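Good practice for wiping tasks with hand-held grippers? (locker doors)

Asked by Kiros Tekleab

Hi everyone! I've just started recording demonstrations with hand-held grippers and I'm loving it so far. Our task is wiping down metal locker doors. We're writing our first page of house rules before the new people start in February, and I'd love to hear what other groups put in theirs.
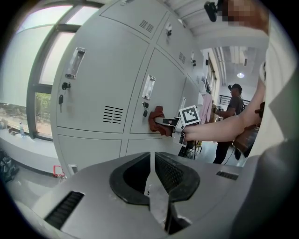
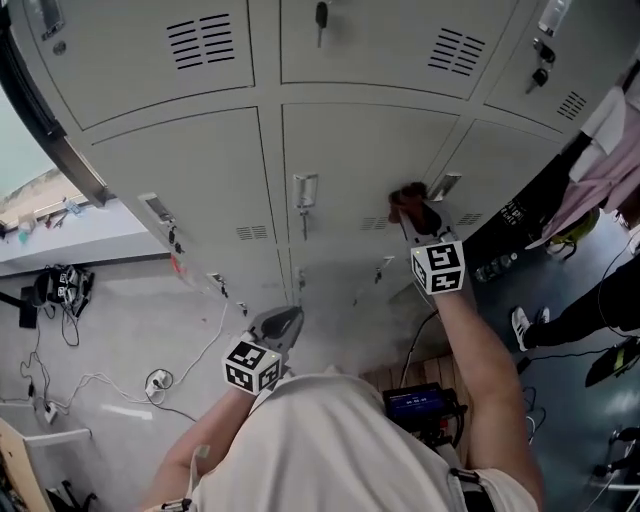
Recording at the lockers. The red cloth is in the first picture.

Questions I have right now:

Do you fix the order of the doors, or let each person choose? I say fix it (top row first, left to right) but Ilir Trajkovski, who I work with, says that makes the data too samey.

What do you do with keys? Some of our doors have keys hanging from the locks. Leave them in, take them out, half and half?

How strict are you about stuff on the floor?

And when do you throw a take away? We're aiming for 2,000 takes, so I don't want to be wasteful, but I also don't want to hand over junk.

Any rule sheets people can share would be amazing. Ours is half a page so far and most of that is the title.

3 answers

Carolina Bastos
Accepted answer

Oh I love this kind of task, wiping is so much harder than it looks and you learn a ton from it! We did cabinets and fridge doors for the Zarkville project last year, and our sheet ended up with 13 rules after starting with a lot more. The ones that apply to you:

Order. Fix it within a take, change it between takes. We had a stack of cards, and whoever was recording drew one before starting. The card said which door to start on and which direction to go. So you and Ilir both get what you want. Write the card number in the log straight away, not at the end of the session (we lost a whole afternoon of card numbers that way).

Keys. Decide per batch and write it down. We did one batch with keys in every lock and one with none, then a mixed one. A hanging key is a great thing to have in the data because the cloth catches on it, and you want to record people going around it properly. Rule on our sheet: if the cloth catches, back off, free it with the same gripper, carry on. Never reach in with a bare finger to help. A take with a finger in it goes in the bin, every time, no matter how good the rest was.

Markers. Wipe them before each session and look at the corners for peeling. Keep sleeves and bag straps away from them. When you press the cloth flat it's very easy to roll your wrist and turn the marker away from whatever is tracking it, so practice the press a few times first. Also watch that the cloth doesn't flop up over it.

Second gripper. If one hand is idle, give it a resting spot. Ours was "open, pointing down, a hand's width from the body." Otherwise everybody invents their own pose and it wanders about in the recordings.

Floor. Be strict! Cables are my number one. You're looking at the door, your hands are full, and you step sideways along a row of lockers without looking down. Run the cables along the wall and tape them. Spare grippers go on a table or a shelf. Bags and water bottles too. We had a line of tape on the floor and only the person recording was allowed inside it while a take was running.

Throwing away. Our list was short: hand touched the object, gripper dropped, somebody walked into the working area, tracking lost for more than a moment. A messy wipe was kept. A wipe where the cloth slipped and got picked up again was kept too, and tagged "recovery". Those turned out to be some of our favorites! Don't delete on the spot, though. Mark it, keep going, and have a different person look at the marked ones later.

Good luck, and please post your sheet when it's done, I'd like to steal from it.

Hamdia Woldegiorgis

Agree with fixed order inside a take. One more for the list: same amount of cloth in the jaws each time. We fold ours in four and grip the folded corner. If you want crumpled cloth as well, make it its own batch and label it.

And take breaks. We cap it at up to 100 takes per person per day at Dornham, and people start rushing well before that. You can see it, the strokes get shorter and the bottom row hardly gets touched.

Maiara Conceição

not sure about rules but check who owns the lockers first lol. we had to redo 2 days because the doors we were using got stickers put on them halfway through

Comments

Kiros Tekleab: Thank you all, this is so helpful!! The cards idea is going in today. Carolina, did you put the start door on the card as a number or a little drawing?

Carolina Bastos: Drawing! A grid with one square filled in. We tried numbers and people counted from different corners.

Hamdia Woldegiorgis: same here, drawings. Laminate them, they get grubby fast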